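skeken-curtain
README / notes for the data

Wrist camera recordings and the scripts that go with them, from the arm in the shared workshop. Task is curtains: find the edge, close the fingers on it, pull it along, let go. That's the whole project for now. Updated 20th April, older copies of this file are wrong about the folder names.

What's in here

runs/ -- one folder per attempt, 400 in total
calib/ -- hand-eye calibration, redo it if you take the camera off
scripts/ -- record, trim, label, replay
labels.csv -- one line per run
bad_runs.txt -- ones I wouldn't train on
notes/ -- Raili's build notes, scanned, some pages sideways

Getting going

Python 3.10 or newer. Make a venv, install from requirements.txt, then run scripts/check.py before anything else. It opens every run and shouts if the joint log and the video don't match in length. Takes a while on a slow disk.

To look at one run: scripts/replay.py with the run number. Add --slow if you want to step through it with the arrow keys. Replay does NOT move the arm. The one that moves the arm is scripts/drive.py, so read what you typed.

Labels

grasp -- fingers closed on cloth, yes/no
layer -- sheer, heavy, both, unsure
side -- which side the pull went towards, as seen by the camera
end -- done, slipped, stopped by hand

"both" means the fingers took the sheer and the heavy cloth together. Happens a lot where they overlap. Tane labelled the first lot and I did the rest, and we didn't agree on "unsure" to begin with, so treat that column with some care. Agnes is going over it again in May.

"slipped" is only for cloth leaving the fingers during the pull. If it never had hold of the cloth, grasp is "no" and end is "stopped by hand".

Camera view

Small camera at the wrist, looks out past the fingers, so the gripper is always along the bottom of the picture. Don't crop it out, the finger positions are useful. Exposure is on auto. On bright days the sky goes white and the thin curtain gets hard to tell from the window behind it -- this is the main reason the sheer runs are worse. Fixed exposure was tried, made the heavy cloth too dark, went back. 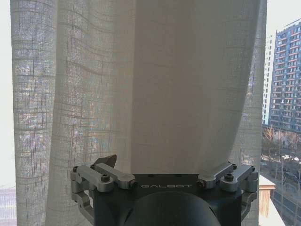 Wrist view at the window. Heavier panel in the middle, sheer either side, fingertip showing on the left.

Known problems

- Buildings and trees show through the window. The edge finder likes straight lines and will happily pick a tower block over a hem. Masking helps a bit.
- The sheer has a grid in the weave, same trouble on a smaller scale.
- 13 runs have no joint log. Listed in bad_runs.txt, video is fine.
- Clock on the recording laptop drifted. Use the frame numbers, not teh file times.
- One window, one set of curtains. Don't expect it to work on yours without new runs.

Safety stuff

Speed cap is in config.yaml, leave it at 75 unless you've asked Aarne. Keep one person on the stop button whenever drive.py is running. Clear the sill first. If the cloth gets caught in a linkage hit stop and open the fingers by hand, dont try to reverse out, that's how we tore the first hem.

To do

force limit on the pull
second camera, fixed, from the side
evening runs with the lights on
tidy trim.py (sorry)

Who

Roswitha Leitner -- recording, scripts, this file
Raili Honkanen -- mount and wiring
Tane Paewai, Agnes Granström -- labels
Aarne Toivonen -- arm bookings and anything that smells hot

Use it for what you like, say where it came from. Please don't repost the full runs, link here instead. Mistakes in the labels: open an issue with the run number and the frame.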